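Soft finger upkeep on a sorting cell, what are you all doing?
Forum: Grippers and End Effectors. Thread open, 8 replies

mudlark_77
Posting this because I am tired of reading the same sales page over and over. We have one tabletop cell at the Vutville shop that picks mixed household recyclables, mostly paper and pulp with some plastic. Yellow fingers with the grid of hollow cells, black pads on the outside corners. The Multow manual says to inspect the fingers every 1440 cycles and gives no hint what I'm supposed to be inspecting FOR. "Check condition." Of what? Compared to what?

What I have now is a drift in how the two fingers close. On a fat item you'd never know. On a thin edge, one finger arrives first and pushes the paper over before the other gets there. I re-zeroed the gripper twice and it came back both times. Before I spend money on new fingers I'd like to hear from somebody who has had this and fixed it.

gantrygoat
New fingers. Next question.

mudlark_77
Yeah, that's what the distributor said too, and he sells fingers.

pallet_of_regret
Don't buy anything yet. Pull both fingers and swap them left to right. If the early one moves with the finger, it's the finger. If it stays on the same side, it's your mount or the linkage. Takes 14 minutes if you don't drop a screw. Mark them first with a paint pen on the back, the side that never touches product.

Also check the pads. Ours had one seated a hair high and it held the finger off its stop.

gantrygoat
Swapping used fingers puts worn faces against the wrong wear pattern. You'll get a false result. I've seen people chase that for a week.

pallet_of_regret
You'd have to show me that. They're soft. Whatever wear pattern there is gets squashed flat the second they close. I've done the swap on three grippers and it told me the right thing every time.

halfduplex
Three isn't a lot though. I'm with the goat on being careful, but not on buying new. What's your closing force set at? Everybody I've talked to who complains about thin edges is running way too hard because they tuned it on a box. Back it off until it drops things, then come up a little.

I also don't trust the cycle count. Ours said 294 when we'd obviously run it for most of March. It only counts full open to full close, so partial opens don't register. If you're doing service off that number you're doing it off nothing.

mudlark_77
OK that last part is news to me and it annoys me. Mine reads 767 since the last reset and I'd been taking it as gospel. We run partial opens nearly all day long.

Did the swap this morning. The early side stayed put, so it's not the finger. Took the mount off and cleaned packed paper dust out from behind it, reseated both pads, put it all back, zeroed it, dropped the force two steps. Then ran it on the two things it's been worst at, the pulp egg carton and the thin printed bag. Both from the wrist camera:

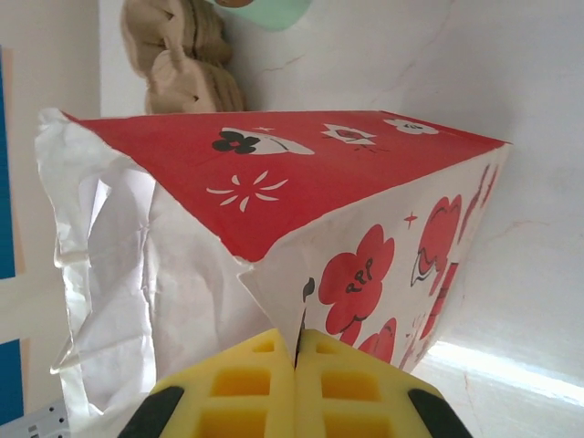
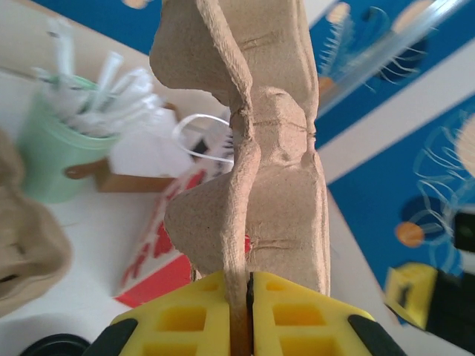

Posted by mudlark_77, Vutville shop | 4:40 pm | edited once

The bag is the one I care about. It has the bottom corner, right at the edge, and the fingers come together on it. Carton is held by its lower edge and standing up. I'm not calling it fixed. Two grabs is two grabs, and it came back on me twice already after a re-zero. But I never had the mount off those times.

gantrygoat
Stills don't tell you which finger got there first. Could have shoved the bag over and grabbed it anyway. Look how crumpled the white part of it is.

mudlark_77
It's a used bag, they all get crumpled. But fair on the stills. I'll pull the log for each finger and see if it gives me contact times. The Moretti controller is supposed to record that, and I'll believe it when I see the file.

halfduplex
It does, but the time stamps are coarse. If your gap is small both sides will land in the same slot and it'll look perfect. Slow the close way down for the test or you're fooling yourself.

On the carton, I'd watch that thin gap between the fingers. Some of that is just the thickness of the pulp, so don't go re-zeroing off it. Zero with nothing in there.

pallet_of_regret
What he said about zeroing empty. And put a dust check on your list for the mount. We do it with every pad change and I quit looking at the counter at all.

For what it's worth we tried the Dönmez wipe-down spray on the fingers because somebody on here swore by it. Left them tacky. Thin paper stuck after release. Went back to a damp rag.

gantrygoat
A damp rag on soft fingers with dust in the cells makes paste. Dry brush, then air.

pallet_of_regret
Then yours are dirtier than mine.

mudlark_77
I'll do dry brush first and see. Slow-close test is set up for after lunch tomorrow, gripper empty for the zero, then the same bag by the same corner. If the early side shows up again I'm taking the linkage apart, and I'd still like to know if anybody has a part number for the bushings that isn't the whole kit.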